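Giving up the big shop

7 January 2023

So I did it. I made it all the way through the holidays without one giant grocery run, and I'm feeling pretty smug about it (smug enough to write a blog post, anyway).

If you've been reading for a while you know how I used to shop. One trip, one enormous cart, a list in no order whatsoever, and then half a bag of slimy spinach going in the trash ten days later. In June I finally added up the receipts from the shoebox and the month came to $595. For two people! One of whom eats the same sandwich every day!

My neighbor Teodoro Castillo has always shopped the way his mother did, a little bit every couple of days, on foot, whatever looks good. I used to think he just liked the walk. He does like the walk, but he also never seems to throw anything out, and his dinners smell better than mine through the wall.

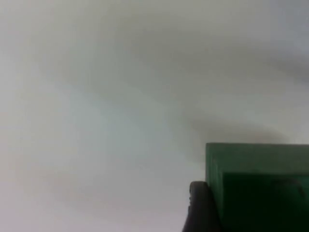 I started small. I gave myself $33 for each trip and stuck to the two stores I can walk to, Zimska for produce and Sakalauskas for bread and the good pickles. The first week was kind of a disaster. I forgot onions twice. I bought a cabbage the size of my head and then carried it home in the rain, swearing at it. But by the third week I'd stopped writing lists at all, and I knew what was in my fridge without opening it, and that has never been true in my adult life.

The part I didn't expect to enjoy was talking to people. Anatole Caron at the cheese counter now tells me what's about to be marked down, and he has strong feelings about feta. I've learned so much about feta. 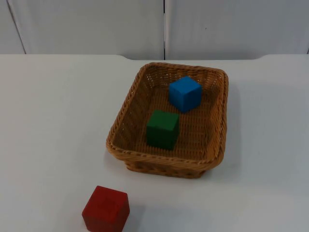
What I'm still working on is where everything goes when I get home. Small trips mean small amounts, and small amounts get lost. Two lemons and half a head of garlic will vanish in a deep drawer, I promise you. I've had the best luck with anything low and open, like a shallow wicker basket with sides that flare out a bit, left right on the table where I can see the bottom of it. If I can see it, I cook it. The drawer is now just for potatoes, which can look after themselves.

Next up is the freezer. There's a bag in there from before we moved and I think it's soup. My plan is to eat one mystery item a week until I hit the back wall, and I'll report on the soup if it's any good.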